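A Wednesday Watching People Fold Shirts

2020-01-08

So I finally got to see Trunar's data shop, after asking since June. Kathleen Foley, who I know from the old Jarnus days, wrote back over the holidays and said come by, wear warm socks, the heating is terrible. She was right about the heating.

Getting there

It's a long drive out past the reservoir and the turn is easy to miss if you trust the phone. Look for the Grillano tile warehouse and go left just after it. I parked in the wrong lot and had to walk back. Coffee in the entry was free and pretty good, and there was a box of clementines somebody had clearly been working through all morning.

I signed a one-page form, left my bag on a hook, and got the quick version from Kathleen in the hallway. They want a robot that can handle laundry. To get there they need examples, lots of them, of a person doing each job with the same kind of fingers the robot will have. No robot in the building at all! It lives at another site, and what gets sent over there is recordings. I'd pictured a row of arms clanking away and I admit I was a little let down for maybe two minutes.

Starting positions

The bedroom set is my favorite of the places they showed me, a real bed with a real (slightly loud) printed sheet on it. Ariel Layug runs the sessions there and she talks fast, so my notes are a mess. The gist is that every example begins with the garment laid out in some starting position, and the starting positions come off a list. Flat with sleeves out, flat with one sleeve under, bunched, half hanging off, inside out, and so on down the page. The person working has a gripper in each hand, and each gripper has a camera on it, so the learning system gets the job from the point of view of the tool.

I asked why not just use a plain white sheet, which would surely be easier. Ariel laughed and said easier for who? The busy sheets stay in the rotation on purpose. If every example is a yellow top on plain white, the system may get the idea that a shirt is "the part that isn't white," and then somebody's grandmother has a flowered quilt and it all falls apart.

She had a yellow knit top going when I came in, sleeves out to both sides, which is number one on the list and the one everybody warms up with.
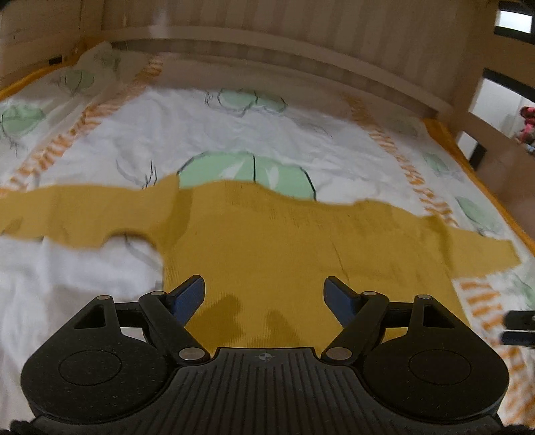
Picking things up

I'd assumed folding was the tricky part. Ariel says it's the grab. Two jaws coming down on a knit from above will happily close on nothing, or on a pinch of shirt plus a pinch of sheet, and then you lift and the bed comes with you. The good people (she's one, it's a pleasure to watch) open wide, press a bit, and close slowly so the fabric bunches up between the pads.

They keep the flubs too, by the way. I would have thrown them out. If somebody misses, opens up and tries again, the whole recording stays in, and the miss gets a tag. Kathleen's view is that a robot that has only ever seen perfect grabs has no clue what to do after a bad one. What they do toss is anything where the person put a tool down and fixed the cloth by hand, and Ariel says new people do that without noticing. You just reach out and smooth it! I did it on my second try and got a look.

The target for a full day in the bedroom is 136 good recordings. They were at 33 when we broke for lunch and she didn't seem worried, though she did eat standing up.

Passing it from one hand to the other

After lunch (soup, from the Mac an tSaoi deli down the road, get the barley) they switched to what they call two-tool work. One gripper takes hold of the cloth, the other comes in and gets its own bit, and you lift or stretch or hand over. It sounds like nothing. Try it with a pair of kitchen tongs in each hand and a sweater and let me know how you do.

The thing I hadn't thought about is twist. Your own fingers feel a twist in the fabric and sort it out without bothering you. With the grippers you have to see it, and half the time the tool is in your way. So there's a lot of leaning and head tilting, and people develop their own little routes. Ariel brings the second tool in at a slant from above. Kathleen comes in flat from the side. Both are wanted, and the schedule moves people around so that one person's habits don't take over the collection.

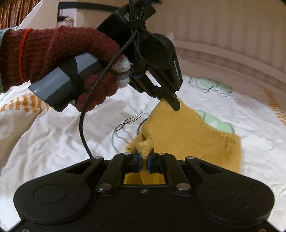
My turn

They let me have a go, on a practice setup with the recording off. The grippers are heavier than they look and the squeeze is stiff, so after 50 grabs my forearms were done for. My best run was a towel. My worst was a cardigan, where I somehow got a sleeve wrapped around the tool and had to be rescued.

I also got to sit at the review desk for a while, where each recording is played back and marked for start, first grab, release and end. It's quiet work and I liked it more than I expected. You start rooting for people. There were 400 waiting in the queue when I sat down and I cleared a tiny corner of it before Kathleen took the chair back.

Bits and pieces if you go

Visits are weekdays only and you have to ask ahead. Bring a sweater, and if it's a nice chunky one they may ask to borrow it for the afternoon. Closed shoes. Leave rings and watches in your bag. The restroom is through the second door, the first one is the sock room, and yes there is a sock room. Kathleen says they're adding a kitchen set next with dish towels and aprons, and I've already asked about coming back for that one.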